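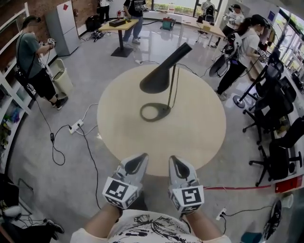
La iluminación de las zonas comunes constituye una de las cuestiones que con mayor frecuencia se posponen en cualquier mudanza, y la de nuestra sede en Gemport no ha sido una excepción. Tras examinar varias alternativas, se ha optado por conservar la lámpara negra de pantalla cónica y situarla sobre la mesa redonda de madera clara, cuyo tono atenúa la severidad de la base. Queda pendiente el recorrido del cable, que desciende hacia el suelo por detrás de la mesa y que convendría recoger con una canaleta.

La segunda lámpara, adquirida en Jukgate por 42 euros, se destinará a la sala de lectura – siempre que el enchufe quede operativo antes de septiembre. Se ha descartado el modelo de 27 euros por la escasa estabilidad de su pie.

22 de febrero de 2021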